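Workshop and Home Build Checks > Inspection Records
4 comments | 11 shares

Hand-Held Gripper Pair: Inspection Checklist with Comments

Build group: Rustad
Inspector: Oda Skjelbred
Builder responsible: Tatu Mwakyusa
Date of inspection: 10 January 2020

1. Purpose and scope

This checklist applies to hand-held grippers used in pairs at a member's home or in the shared workshop at Studley. It covers the condition of the jaws, pads and joints, the arrangement of the work surface, and the conduct of the operator. It does not cover charging equipment or the storage of recordings, for which the separate Prikeswood sheet must be completed.

Each item is to be marked Satisfactory, Attention or Not checked. An item marked Attention must carry a comment. The inspector may not inspect a gripper that he or she has built.

2. Jaws, pads and joints

2.1 Both jaws open and close fully without catching. Satisfactory.

2.2 Pads are fixed along their whole length, with no lifted corners. Attention.
Comment (O. Skjelbred): One pad on the second gripper could be raised with a fingernail at its lower corner. To be bonded again before the next session.

2.3 Pins are seated and do not turn under finger pressure. Satisfactory.

2.4 Jaws meet a large round item evenly on both sides. The check is made with whole fruit, the largest piece first, and the linkage is viewed from behind the tool while the grip is held. 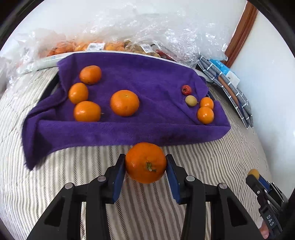

2.5 Jaws hold a small round item at the tip. Satisfactory.
Comment (T. Mwakyusa): The smallest fruit needs a slower close. I should like this written into the operator's notes.

2.6 Grip is released at once when the handle is let go. Satisfactory on both grippers, 20 closures each.

2.7 No sharp edges or moulding waste where the fingers rest. Attention.
Comment (O. Skjelbred): Slight ridge under the handle of the first gripper. It is not a hazard in short use but should be filed down.

3. Work surface

3.1 The surface is stable enough for the task and has been agreed with the householder. Satisfactory.
Comment (H. Solberg): A bed is accepted for light items only. Nothing above 500 grams is to be lifted over it, and the operator is to remain beside it throughout.

3.2 A soft cloth is laid under the items and shaped so that round items do not roll away. Satisfactory.

3.3 Spare items are kept behind the cloth, clear of the space in which the grippers move. Satisfactory.
Comment (E. Araújo): Bags may stay closed until wanted. Crinkled plastic catches the light and has troubled us in earlier recordings - please consider a plain cover.

3.4 Cables are kept clear of the operator's hands and of both tools. Attention.
Comment (O. Skjelbred): The cable by the wall should be clipped back or taken off the bed.

4. Use of both grippers together

4.1 Each gripper is held by its handle, with fingers outside the linkage. Satisfactory.

4.2 The two tools can each hold an item over the same cloth without touching. To be judged with fruit in both pairs of jaws, one tool brought in from the side.

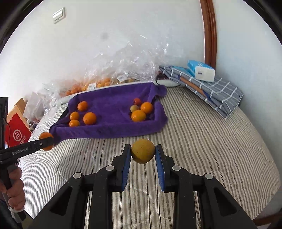
SECTION 5: ACTIONS AND SIGN-OFF

5.1 Bond the pad noted at 2.2. Responsible: T. Mwakyusa.

5.2 File the handle ridge noted at 2.7. Responsible: T. Mwakyusa.

5.3 Clip or remove the cable noted at 3.4. Responsible: E. Araújo.

5.4 Add the slower close for small items to the operator's notes. Responsible: H. Solberg.

Result: passed for continued use, subject to 5.1 and 5.3 being completed first. The next full inspection falls due in June. Record number 364 is to be quoted in any correspondence.

Comments on this record (2 shown)

Valter Aasen: With regard to 3.1, may the same weight limit be applied to the folding table at Studley? The present sheet gives no figure for it.

Halvard Solberg: The table is covered by the Fulon sheet, which has its own limit. Please do not carry the figure across - the two surfaces were assessed separately.

Filed under: Grippers, Home builds, Checklists
Contact the inspection desk | © Rustad Build Group | Back to top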